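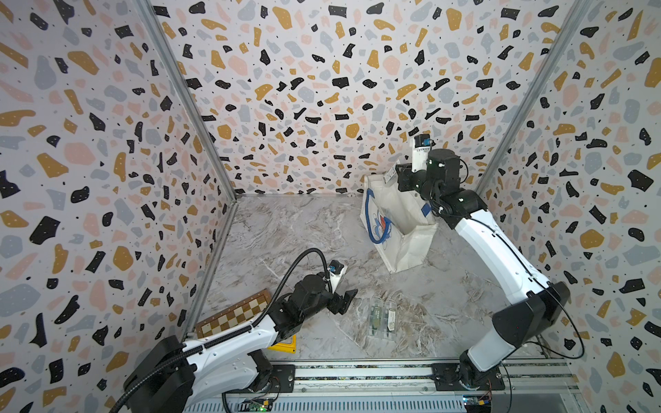 Two-arm cell etiquette

Two-arm cell etiquette is the set of house rules people follow when two robot arms share one small work area. I've kept this entry going since the old Trila wiki closed, so forgive the first person — the editors here let us write that way as long as we stick to the subject.

Background

Most of what I know comes from the Prenex handbook, which Enikő Dudás started as a single page taped inside a cabinet door. It grew to 13 rules. Formal safety standards cover the big stuff (guarding, emergency stops, risk assessment), and you should read those first. Etiquette fills in the everyday gaps, like who gets the middle of the floor and where the bag goes.

The holder and the picker

The rule everyone learns first is that each arm gets one job per task. In a bagging task one arm is the holder and stays with the bag, and the other is the picker and works the items on the floor. They can trade roles between tasks, never during one. Damian Marciniak wanted to allow mid-task swaps and we argued over it for most of a September. He still has a point about reach, I think, but the rule stands.

Laying out the floor

Put tall, soft things like bags toward the back, where neither arm has to swing over them to get to something else. Small items go in the middle with their long sides lined up, and flat things can go off to the side. Clear packaging deserves extra care! Lids catch the light and a wrist camera can lose the edge of a case, so check the view from the wrist before you start.
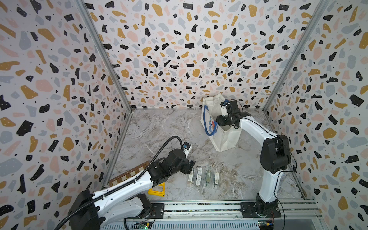

Bagging layout, with the tote toward the back and the clear cases side by side in the middle of the floor.

Cables

Leave enough slack for the full reach of the arm, then run it slowly through its whole range and watch the loops. Kozłowski's rule, as we call it at Firkia, says a cable gets checked every 1,000 cycles. Aniela Wieczorek prefers 3,000 for arms that never cross the middle. I go with the lower number.

Disputed points

Beverley Baxter keeps the wall pattern the same from one task to the next and wants that made a rule. Gebremedhin Belay would leave it to each shop. The handbook says nothing on walls so far, and the talk page is open if you'd like to weigh in.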